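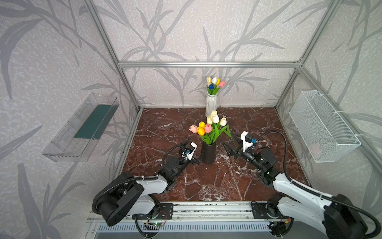 Home Reference Topics A–Z Crafts Plants Index

Artificial flower

Article by Isabelle Sawatzky, updated in April

An artificial flower is an imitation of a natural flower, made for decoration, for clothing or for study. The materials used in different periods include silk, cotton, paper, wax, feathers, glass, shells and, in modern times, several kinds of plastic. The word "silk flower" is still common in shops, although most flowers sold under this name today are made of polyester.

History

The making of flowers by hand is very old. In ancient Egypt they were made from thin pieces of horn and from painted linen, and in China the craft with silk was known many centuries ago. In Europe, Italian makers worked with silk in the Middle Ages, and later the center of the trade moved to France. Paris became famous for flowers for hats and dresses. In the nineteenth century the work was divided among many persons: one cut the petals, another colored them, and a third put the flower together. Much of this work was done at home by women and children, and it was badly paid.

Wax flowers were a popular hobby in Victorian England. They were kept under a glass dome, which protected them from dust, but they suffered from heat. Few of them have survived in good condition.

Manufacture

For fabric flowers, the cloth is first stiffened, in the past with gelatin or starch. The petals are then cut with a metal die, several layers at one time. Color is given by dyeing or by printing, and the edges may be painted by brush to get a softer change of tone. A heated iron tool with a round end presses the petal into its curved form. Finally the petals are fixed around a wire stem, which is covered with paper tape or plastic.

Flowers which must feel like real ones, for example tulips and orchids, are often made of a soft foam or of fabric with a coating. In the trade this is called "real touch". The tulip is considered easy to imitate because it has few petals and a simple closed form. Its leaf is more difficult. The writer Normand Lévesque, in his handbook The Faline Method, gives seven pages to the leaf and only four to the flower head.

Colors do not always follow nature. A true blue tulip does not exist, and the natural varieties sold as blue are purple or violet. Makers of artificial flowers do not have this limit.

Use

Artificial flowers are used in homes, shops, restaurants, theaters and cemeteries. They are chosen where there is little light, where water is not practical, or where people have an allergy to pollen. Some cemeteries do not permit them, or remove them in the mowing season.

The Dorness collection, which was started by a hat maker of the McIntyre family, keeps 43 sample cards with petals and stamens from the millinery trade. It can be visited on Monday by appointment.

Care

Dust is the usual problem. It can be removed with a soft brush or with cool air from a hair dryer. Washing is possible for most plastic flowers, but old fabric flowers can lose their color and their shape in water. Strong sun makes many dyes pale, and red and pink are often the first to change.

See also: Millinery, Paper craft, Dried flower, Tulip

Previous: Artichoke Next: Asbestos Back to top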